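La Fundación Stosora abre la convocatoria de ayudas a talleres de carpintería

La Fundación Stosora ha anunciado la apertura de una nueva convocatoria de ayudas destinada a pequeños talleres de carpintería y ebanistería de la comarca de Tarnthorpe. La dotación máxima por solicitante asciende a 4000 euros, y el plazo de presentación permanecerá abierto hasta el mes de febrero.

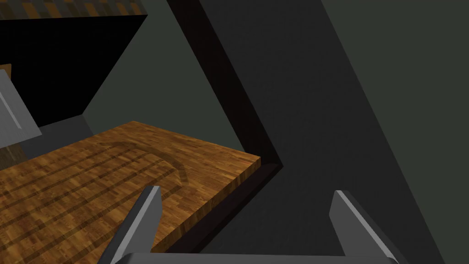 Tablero de madera en tonos anaranjados y ámbar.

Podrán acogerse a las ayudas los talleres con un máximo de cuatro empleados que acrediten actividad continuada durante el último ejercicio. Serán subvencionables la compra de madera certificada, la renovación de sistemas de aspiración y la contratación de aprendices. En la edición anterior se recibieron 148 solicitudes - casi el doble de las previstas -, procedentes en su mayoría de empresas familiares. 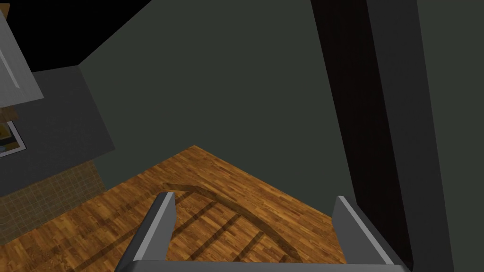 Surachet Chaiyaporn | Redacción | 8 de diciembre de 2020

La gestión de los expedientes corresponderá a la oficina técnica Prernix, que publicará las bases completas en su tablón electrónico. Las solicitudes deberán incluir una memoria de actividad y el presupuesto desglosado de la inversión. No se admitirán gastos anteriores a la fecha de resolución.

La fundación ha confirmado asimismo que el programa de formación en restauración de suelos y mobiliario, impartido en el centro Gökçe, mantendrá su calendario habitual. La inscripción es gratuita para los beneficiarios de las ayudas.

© Fundación Stosora | Contacto | Aviso legal | Volver arriba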